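Jakitlow students bring their sorting robot to the Senau finals

Monday, April 11, 2022

The Jakitlow robotics club is going to the Senau student finals in September, and all 7 members are thrilled! Their project, Jaltar, sorts small parts off a conveyor.
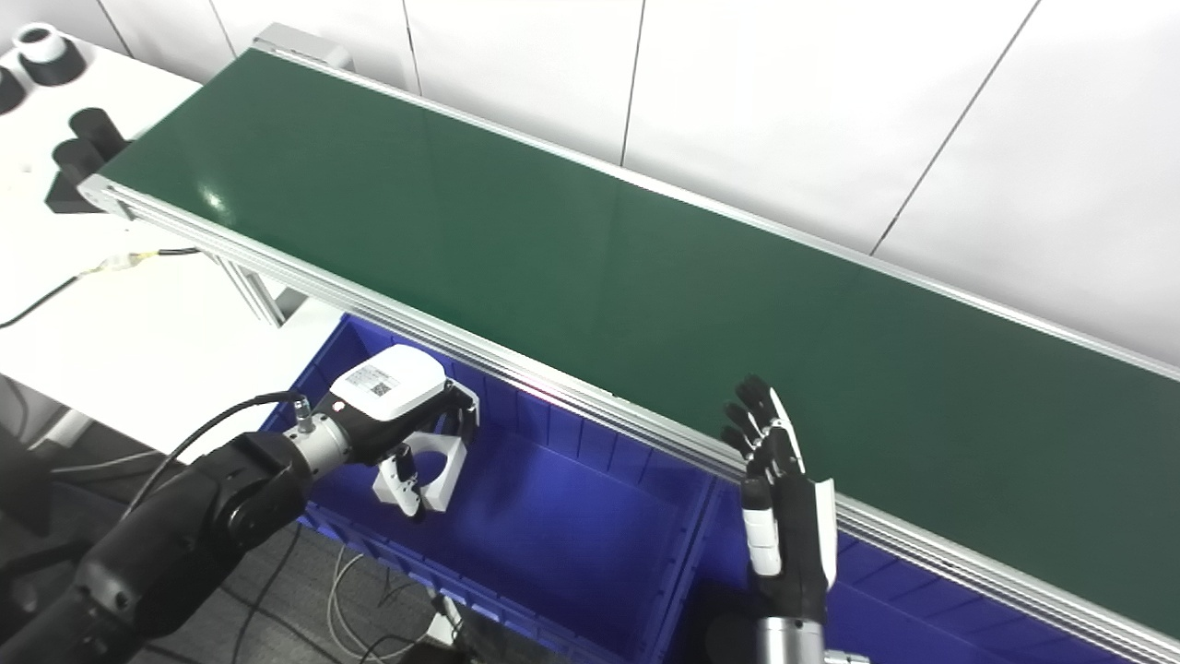

Jaltar began as a class assignment and grew from there. The club now works on two ways of picking things up, a two-finger gripper over the blue bins and a five-fingered hand beside the belt. "They argue over which is better every single week, and I love it," said club leader Bláthnaid Tully.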